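September 17, 2024

Up before the alarm. Coffee, toast, then out to the garden before it got warm. I pulled the last of the beans and cut the vines off at the soil line so the roots stay in. The tomatoes are slowing down. The plants nearest the fence have gone yellow from the bottom up, but there is still green fruit on top and I'm leaving it.

Came in and wrote up the garden notebook at the desk.

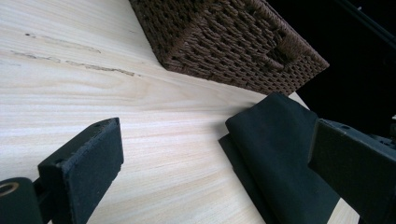
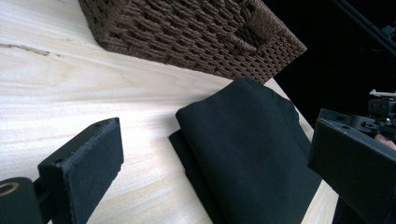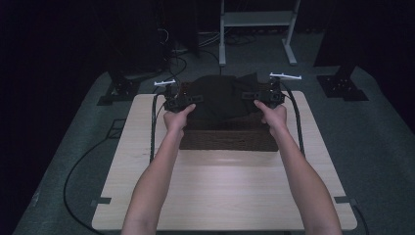
Light wood in all three.

Is it too late to plant fall spinach? There is still time if it goes in this week, because it only needs to reach a few inches before the hard frosts and it will sit through winter under a row cover and start growing again in spring.

So that was the main job today. I raked the bean bed, put down two buckets of compost, and sowed three short rows of spinach and one of mache. The mache seed is old. I bought it when we lived in Greneck and I don't expect much from it. Watered everything in with the can. The hose has a split near the tap again and I haven't bought the part.

Rocío Olivares came by before lunch to return the long loppers and look at the squash. She thinks the powdery mildew got going in August when we had all those damp nights, and that I should stop spraying and just pick what's there. I picked what was there. Weighed the biggest one on the kitchen scale and it came to 1132 grams, a little under what I had hoped. Two others were soft at the stem end and went on the heap. She took a bag of peppers home and said her own have done nothing all summer.

Lunch was leftover rice with an egg on it.

Afternoon was garlic. I ordered from Sternell again this year — 26 bulbs, half hardneck and half softneck — and the box was on the porch when I went out to check the mail. All firm except one, with a bit of blue mold on the bottom. I'll break them up in October. The bed for them isn't ready. It still has the sunflowers in it, and Tahmineh Taheri has asked for the heads for her hens, so I can't clear it until she comes over. Called her and left a message.

Turned the compost around four. The middle was steaming and the edges were dry as paper, so I moved the outside in and threw on the dishwater. Found the hand fork I lost in the spring. The handle is gray now but it's usable. Rubbed some oil into it and hung it back on its nail.

Seed money for the year stands at 20 dollars over what I wanted. Most of that is the garlic.

Back is sore on the left side. Supper was squash soup, too thin. Rain is forecast overnight, which would save me watering the spinach. Need to bring in the onions from the shed roof before bed, and find the row cover — I think it's behind the paint cans.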